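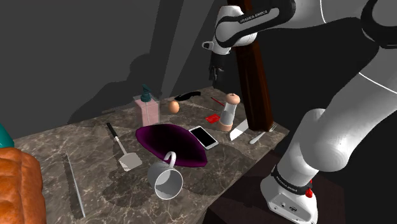
A robot arm over a kitchen counter, drawn by a computer.

How does a robot decide where to move?

A robot arm can't think about a messy counter the way you do. It needs software, which is a set of instructions written by people. The software for an arm like this one has several jobs.

The first job is seeing. A camera sends the computer a picture, but to the computer a picture is only a long list of numbers. A program called Sistanell looks through those numbers and puts names on things: mug, bowl, fork, egg. This job is called perception. A mug is harder to name when it is lying on its side, so the program has to practice with mugs in many positions.

The second job is planning. Say the robot is told to pick up the egg. The planner, called Hiniden, has to find a path for the whole arm. The fingers must reach the egg, and the elbow must not hit the tall wooden post on the way. Hiniden tries 500 paths and throws out every one that bumps into something. Then it picks the shortest path that is left.

The third job is control. The arm has joints that bend and turn, a little like your shoulder, elbow and wrist. Control software tells each joint how far to turn and how fast. It also decides how hard the two fingers should squeeze. A knife handle can take a firm grip — an egg can't.

Why use a pretend kitchen?

A kitchen made by a computer is called a simulation. If a simulated egg breaks, there is no mess to clean up, and the program can start over right away. The programmers can also move the phone, turn the bowl around or change the light, then run the same test again. Hiniden had 130 practice kitchens in February, and more are being added.

A simulation is never exactly like the real world. Real counters can be sticky, and real bread squashes. Software that works well in simulation still has to be tested on a real arm, slowly at first.

Words to know

Perception: working out what is nearby and where it is.
Planner: a program that chooses a path.
Simulation: a pretend world inside a computer.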